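Tolera Wolde wants you to stop washing your napkins so hot

13 Dec 2021
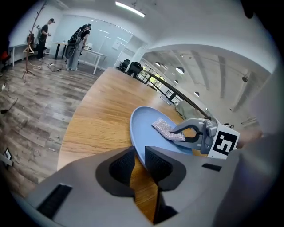

I got to Undside late, parking was a mess, and Tolera Wolde had already started without me. He was talking to the bread. "Go on then," he said to it, and shut the oven, and only then shook my hand.

Undside is a supper place, sort of. Sixteen seats, one menu, two nights a week. Wolde cooks, his business partner Liya Chala does everything that isn't cooking, and the part people write to them about is the linen. Real cloth, every seat, every night. No paper anywhere. I asked him why he bothers.

"Paper sticks to your lip," he said. "You have a nice meal and there's fluff on your chin. I hate that."

They began with bought napkins, white ones, from a hotel closeout. 100 of them in two boxes. Bad idea, he says now. White shows turmeric forever. By July of the first year most had gone to the rag bin and Chala was driving out to a small weaver called Nurmi to ask what they had in seconds.

"Wonky hems," Chala said. She had come in with a crate of onions and stayed standing the whole time. "I don't care about a wonky hem. I care if it drinks. Some cloth just pushes the soup around."

Her test is plain. Spoon of water on the counter, lay the napkin on it, lift. If the counter is still wet she won't buy. Nurmi passed. She took 50, then went back for more, and the count on the day I visited was 169. She knows becuase she'd done the wash that morning.

The wash, then. This is what I came for. Mine come out stiff as cereal boxes and I wanted to know what I do wrong.

Everything, apparently. Too hot, too much soap, too full a drum. Chala washes warm, half the soap it says on the box, and never packs the drum past the middle. Grease spots get dish soap first, rubbed in with a thumb and left while she does the orders. Red wine she rinses cold the same night, even if it's one in the morning and everybody wants to go home.

"That is the only rule he's scared of," she said. Wolde, from the stove - "I am scared of it."

No softener. She was firm about that. It coats the fibers and then you're back to pushing soup around. They tried a liquid called Liltix for a month, smelled lovely, and the napkins stopped working. The rest of the bottle is under the sink still.

Ironing? Wolde laughed. They fold damp, press flat by hand, and stack under a baking sheet with a couple of cans on it. Chala picked that up from her aunt, who ran a guest house and had no iron for years.

I asked about folding, the fancy stuff, fans and swans. Neither of them was interested. "You fold it so a person can pick it up," Wolde said. "With a swan they look at you like, am I allowed?"

Cost came up. It isn't cheaper, not at first, and Chala wouldn't pretend it was. Soap, water, her time. She used to send it all out to a laundry, Kistatetti, and they were fine, but things came back short and bleached. So she bought a second hand machine and put it in the back hall where the coats used to be. Coats now go on the stairs.

Next is tablecloths, maybe. They disagree. He wants them for winter, she says who is going to wash a tablecloth, and then looked at him for quite a long time.

The bread came out while they were on that. We ate it standing up, with butter, and I wiped my hands on a Nurmi second with a hem that wandered off to the left. Undside takes bookings by phone only, afternoons, and it's best to let it ring.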